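首页 访谈 吃喝 乡下 关于我 订阅

熬一夜李子酱，和 Lenuța Dinu 聊到天亮

阅读时间：9 分钟

我是星期六下午到的 Zevari，比约好的时间晚了一个多小时，因为长途车在半路等一群羊过马路，羊过完了司机又下车抽了根烟。Lenuța Dinu 已经在院子里给李子去核了，两只手染得紫黑，头也没抬就问我：“你吃了没有？”我说在车上吃过了。她说车上那个不算，叫我先进屋喝汤。

所以这次采访其实是从一碗豆子汤开始的，录音笔我后来才想起来按（前面二十分钟全没录上，心疼！）。那二十分钟里她讲了她怎么嫁到这个村，讲了婆婆，讲了婆婆的锅，我只能凭记忆写个大概，有些地方后来又打电话跟她核对过。

先说清楚我们聊的是什么。罗马尼亚这边的李子酱叫 magiun，跟我们在超市买的那种果酱是两回事，正经做法是一粒糖都不放的，就靠熬，熬到水分跑得差不多，颜色从紫红变成深褐再变成近乎黑色，木勺插进去能自己站住。我第一次吃是在同事家，抹在面包上，以为是巧克力，咬下去酸得一激灵，然后就停不下来了。后来一直想看看到底怎么做，问了一圈，人家都说你去找 Lenuța。

她今年一共收了 300 公斤李子。我听到这个数的时候没什么概念，等进了棚子看见一筐一筐码在那里，腿有点软。“这还算少的，”她说，“前年树发疯，结得枝子都断了，我们用木杆撑着。今年春天有一夜霜，靠河那一排几乎没结。”

我问她怎么判断李子可以摘了。她的回答是不摘。要等它自己掉，或者轻轻一晃就掉，蒂那一圈已经起皱的才行。“起皱的甜，水也少，你少熬两个钟头。城里人看见皱的就扔，我看见光溜溜的才发愁。”我当时手里正好拿着一颗光溜溜的在啃，默默放下了。

去核这件事我帮了忙，帮得很差。她用一把小刀，沿着那条缝一划一掰，核就出来了，整个动作快得我看不清。我呢，抠。抠了大半个下午，指甲缝里全是果肉，黄蜂还老围着我转。她说你别赶它，你赶它它才当回事。院子里的狗叫 Teteo，全程趴在桌子底下等掉下来的李子，吃了就把核吐在我鞋边上，吐得比我抠得干净。

聊到锅，她一下子来了精神。她家有 2 口铜锅，大的那口是婆婆留下来的，里面每年开锅之前要用醋和粗盐擦，擦到发亮才能下料。“铜锅脏着熬，酱有一股铁味，不对，铜味，反正你舌头知道。还有，熬好了马上舀出来，不许留在锅里过夜。我婆婆为这个骂过我一次，我那时候刚结婚，困得不行，想着早上再装瓶吧。她早上起来看见了，也没喊，就把那一锅全倒给猪了。”

“全倒了？”

“全倒了。猪那一个礼拜高兴得很。”

她讲这段的时候笑得直拍桌子，可我觉得她当年肯定是哭了的。我问了，她说哭什么，睡觉去了。

我又问，那为什么一定要在院子里烧柴熬，厨房不行吗？现在也有电的锅，还带自动搅拌。她想了想，说她妹妹就买过一个，熬出来的颜色很漂亮，味道也干净，可总觉得少点什么，她猜是少了烟。柴火有烟，人围着锅坐一夜，酱里多少会沾上一点。她用李子树自己修下来的枝子烧，偶尔掺一点山毛榉，松木绝对不能进灶。 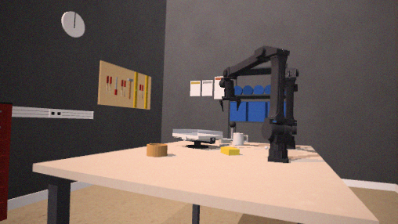 Tudor Marinescu 倒不这么看。他觉得烟味是大家自己想出来的，真正的差别在火候，柴火忽大忽小，锅底那一层会轻轻焦一下，又被木耙刮起来搅进去，一整夜要来上百回，那个焦香才是老味道。他还说要是有人肯拿电锅这么折腾，照样做得出来，只是没人受得了。

Lenuța 听完翻了个白眼：“他每年都讲这个，每年都来吃我的。”

他俩为这事吵了好多年了，我坐在中间，一边一句地记，笔都跟不上。后来 Tudor 从家里拿来了一小瓶他自己在煤气灶上熬的，让我蒙着眼睛尝。我老老实实闭了眼，尝了三勺，三勺都说好吃，两个人对我都很失望。

点火是傍晚的事。一开始锅里全是整瓣的果肉，加一点点水垫底，盖上，等它自己出汁。这一段最闲，大家就坐着吃东西聊天，邻居们陆陆续续过来，有人带奶酪，有人带酒，有人什么也没带但是带了很多话。等果肉化开了，就得有人搅，从这会儿起到第二天早上，木耙不能停。木耙是长柄的，头上横着一块板，板上有洞，要贴着锅底走，先画圈再走八字。我问为什么走八字，Lenuța 说光画圈的话中间那块没人管，要糊。

她给我排的班是夜里一点到三点。我心想不就是搅嘛！到一点四十我的胳膊已经不是自己的了。酱越来越稠，冒泡的时候会“噗”一声崩出来，崩到手背上非常烫，后来她扔给我一副旧手套，是长到胳膊肘的那种，上面全是往年崩的印子。

就是在这两个小时里她讲得最多。大概是因为黑，又都盯着锅，说话容易。她讲她年轻时在 Damix 上过班，那是镇上的罐头厂，夏天做豌豆，秋天做李子，一条线上都是女工，戴白帽子，吵得要命，互相说话靠看嘴型。“所以我到现在看电视都不用开声音，”她说，“我丈夫跟我抱怨什么，隔着玻璃我也知道。”

厂里的李子酱是放糖的，放很多，因为放糖省时间，稠得快。她每年秋天在厂里站一天，闻一天那个甜味，下班回家再帮婆婆熬不放糖的。我问她那时候不烦吗，白天李子晚上李子。

“烦啊，”她说，“我有好几年一口都不吃。我女儿小时候在学校带面包抹酱，别的孩子的是杏子酱，亮亮的橙色，她的是黑的，人家说她吃的是修车的油。她回来跟我闹，我就给她买了杏子酱。买了一年。后来她自己又要回黑的了，我也没问为什么。”

锅里噗了一声，我俩都往后缩了一下。

女儿现在在外地，她每年寄一箱过去，寄的时候每个瓶子套一只旧袜子防撞。女儿说收到箱子拆出来一堆不成对的袜子，室友以为是什么风俗。

三点多换班，来换我的是她的侄子，二十出头，话很少，一手搅一手看手机，搅得比我稳多了。我回到凳子上本来想眯一下，结果 Lenuța 端了咖啡来，煮的那种，渣在杯底，一口下去眼睛就睁开了。我趁机问她卖不卖。

她说卖一部分。Costache 面包房每年要 100 瓶，用来做一种里面夹李子酱的小角酥，冬天斋期的时候卖得最好，因为那个面里不放黄油不放蛋。剩下的分给亲戚邻居，留自己吃的，还有几瓶拿去跟人换蜂蜜。我问定价怎么算，她报了一个数，低得我以为听错了。我帮她算了柴火、瓶子、人工，算到一半她让我别算了。

“你把人工算进去，谁也吃不起。晚上这些人来，我也没付他们钱，我就管饭。明年他家打核桃，我去。后年谁家盖房子，都去。这个你怎么算？”

我没算出来，把本子合上了。顺便说一句，管饭这三个字水很深。半夜她端出来一大盘卷心菜肉卷，配酸奶油和一根生辣椒，我吃了五个，第二天中午都不饿。

天快亮的时候酱终于到了那个程度。怎么看呢，她有好几个办法：用木耙在锅底划一道，能看见铜，过一会儿才合上；舀一勺倒在盘子里，盘子竖起来，不流；还有就是听，泡的声音从“噗”变成“啪”，闷闷的。我竖着耳朵听了半天，说实话没听出来区别，但大家都站起来了，那我也站起来。
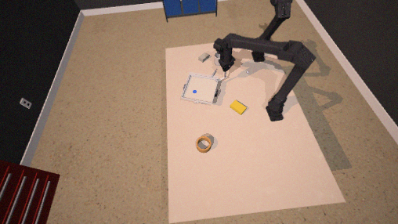
浅奶油色的垫子，白色托盘的右上方是夹爪，三面有白色矮墙

装瓶必须趁热，瓶子提前在烤箱里烘过，一只一只拿出来装满，不拧盖，整盘再送回烤箱，用面包烤完之后剩下的那点温度捂着，让表面结一层皮。这层皮是她最在意的东西，她说有皮就不用怕，地窖里放两个冬天都行。等凉透了才拧盖或者蒙纸扎绳，她两种都做，蒙纸的给村里人，拧盖的要坐车。

那天最后装出来 400 瓶，都是二百五十克的小瓶子。她女儿早就劝她换小瓶，说城里人家里就一两个人，大瓶打开了吃不完。她一开始不乐意，觉得小瓶子小气，后来发现送人的时候可以多送几家，就改了。大瓶子现在拿来泡酸黄瓜。

我问她有没有教过别人。她说每年都有人来问，头一年兴冲冲的，第二年就剩一半，第三年打电话来问能不能直接买。她倒不生气。她说她自己也是四十多岁才真的学会，前面那些年都是婆婆在看火，她只是搅。“搅了十几年你以为你会了。婆婆走的那年秋天，我一个人站在锅前面，不知道什么时候该抽柴。真的不知道。我就往那个凳子看，她以前坐那儿的。”

那一锅怎么样？我问。

“糊了半边。我把没糊的舀出来，还是吃了。有点苦，孩子们都说好吃，嘴甜。”

她侄子在旁边刷锅，忽然插了一句，说他记得，那年的拿来配肉挺好的。Lenuța 愣了一下，说你那时候才几岁你记得什么。他说就是记得。然后又低头刷锅去了。这是他整个晚上跟我们说的最长的一句话。 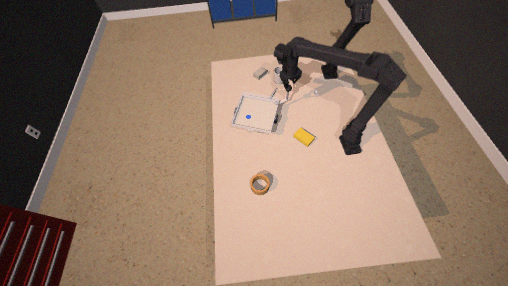
浅桃色垫子上，有黄色海绵和白色托盘

上午大家散了，院子一下子空出来，就剩一地的脚印和一只撑得翻不了身的 Teteo。我困得走路打晃，可她精神得很，还要去喂鸡。我追着问了最后几个问题，鸡一直在叫，录音里听得断断续续。

我问如果有人住公寓，只有一口普通的锅，想试试怎么办。她的建议记在这里，有兴趣的可以照着来：李子买最熟的，软一点没关系；去核以后切开，皮朝下铺在深烤盘里，不加水不加糖，低温烤，烤箱门夹一把木勺留条缝，隔半个小时翻一翻；烤到收成一小半了再搅碎，继续烤，直到划一道痕不合拢。要花大半天，别心急调高温度。她说这样做出来的“可以吃”，在她那里这是个不低的评价。

想放肉桂行不行？行，她说，你家的锅你做主。核桃呢？核桃最后放。朗姆酒呢？她看了我一眼，说朗姆酒你倒杯子里喝。

Tudor 开车送我去车站，路上又把火候的理论讲了一遍，比晚上讲得更细，还举了洋葱的例子。我半睡半醒地嗯嗯嗯。到站了他才从后座拎出来一个袋子，里面四瓶，两瓶是 Lenuța 的，两瓶是他的，都没贴标签。他让我回去自己尝，尝出来哪个是哪个了给他打电话。

我回家第三天才敢开。开了一瓶，配的是楼下买的吐司，烤得有点过。到现在我已经吃到第三瓶了，还是没打那个电话，我怕说错。等过完冬天吧，三月她那边修枝，说好了我再去一趟，到时候当面招供。

相关文章
· 酸黄瓜为什么会软：来自读者的七个猜测
· 坐慢车去吃一碗肚汤
· 铜锅怎么擦，顺便聊聊醋
· 邻居家打核桃的那个下午
· 斋期里的点心：不放黄油也能酥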